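Progress report to the Flinell fund, second period, ending April
Prepared by Beril Akgül

Summary

You asked us whether machines are ready to take over small chores in homes and shops. My answer for this period is the same as for the last one: a few of them, slowly, with a person standing by. I know the Ullo newsletter put it more cheerfully. I'd ask the board to go by the figures below.

Work done

We ran the battery chore 100 times on the bench at Taşdemir. The full chore is to take the cover off a small household device, change the batteries and close it up again. The arm finished 44 of those runs without help. In the other runs Cengiz Saraç or Lajos Kelemen had to step in, most often at the cover and sometimes at the screw. We count a run as failed the moment a person touches anything. Other groups are looser on this point, so please be careful when you compare.

Picking up a battery is no longer the hard part. Turning it the right way round is, and so is pressing it in against a spring. Covers are worse. They are light, they slide when pushed, and the small tabs have to line up before anything will close.

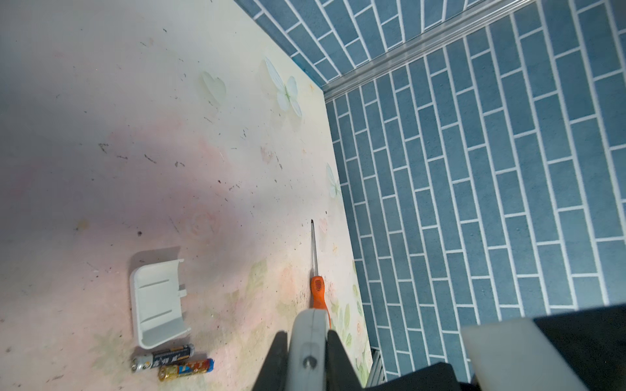

Screwdriver work went a little better than I expected. Ferhat Akgül rewrote the grasp so that the arm takes the handle lower down, and dropped tools went from a daily nuisance to a rare one. It still can't tell a tight screw from a stripped one. A ten-year-old can.

We also tried folding dish towels for two weeks and stopped. The results were poor and I don't think more hours would have changed that.

Shop-floor trial

The Gasport store let us restock one shelf on Friday mornings before opening. The arm placed 62 items in its best session. Fletcher Treloar, who runs the floor there, told us he would rather have a part-time student, and on cost I can't argue with him.

Spending

We are within budget. The one unplanned item was $2000 for a replacement wrist motor.

Next period

We will stay with batteries and covers and leave towels alone. I'm not going to promise a home trial. If the arm can't close a cover on our own bench, it has no business in a stranger's kitchen. Cengiz will send the run logs separately.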